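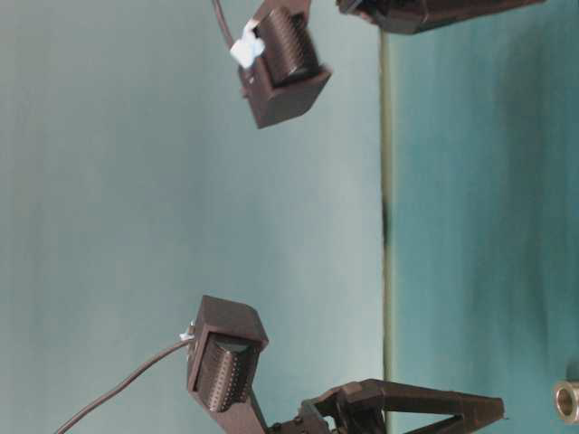 Slide 1. Closely spaced ridges on a roller.

GROOVE SPACING ON OUTDOOR RAMPS AND STEPS
Speaker notes, Dindudport, Wednesday, September 30, 2026

Slide 2: Scope
Pedestrian ramps, footbridge decks and exposed stair treads. No roads, no pool decks. Say this early. Last time half the questions were on parking garages.

Slide 3: Two jobs, one groove
A groove gives water somewhere to go and gives the shoe an edge to press on. Drainage favors wide grooves, well apart. Edge contact favors narrow ones, close together. Most catalog profiles are a compromise and few catalogs state which way they lean.

Slide 4: Direction
Grooves across the line of travel give the most edge contact. They also hold water unless the deck has a cross slope. Grooves along the line of travel drain well downhill and do little for a heel sliding the same way. Diagonal layouts are common on the older Arkumden ramps. Pause on the sketch with the arrows and let people read it.

Slide 5: Survey
575 test positions on ramps and stairs in Skovilcombe and Dindudport. Each position was tested with a pendulum, dry first, then wetted with clean water. 433 positions were on grooved surfaces. The rest were flat, brushed or coated. Surfaces were swept before testing, so leaf litter is outside the results.

Slide 6: Results, new surfaces
Dry values were similar for all profiles. Wet values separated clearly. Fine transverse grooves did best on concrete. On timber the ranking was less clear and depended on whether the boards had been cleaned that season. Do not read the table aloud.

Slide 7: Results, worn surfaces
Main slide. Allow extra time. Wear rounds the edges well before it reduces the depth. A depth gauge can pass a tread that the pendulum fails. We found this on 32 treads, 14 of them on one stair at the Hinds footbridge. Those treads had been inspected in April by depth alone.

Slide 8: Dirt
Fine grooves fill first. Once packed, the surface behaves like a flat one, and in shade it may be worse because the packing holds moisture. Stiff brushing along the groove clears most of it. Pressure washing works but roughens soft timber.

Slide 9: What to specify
State the groove width, spacing, depth and direction on the drawing. State the edge radius too, which is usually missing. Ask for a wet pendulum value at handover and again after the first winter.

Slide 10: Open points
Metal treads: sample too small to report.
Ice: not tested.
Wheelchair vibration over transverse grooves: measured at Skovilcombe only, data still being checked.

Leave this slide up for questions. Spare slides after it: pendulum setup, site map, full table by material.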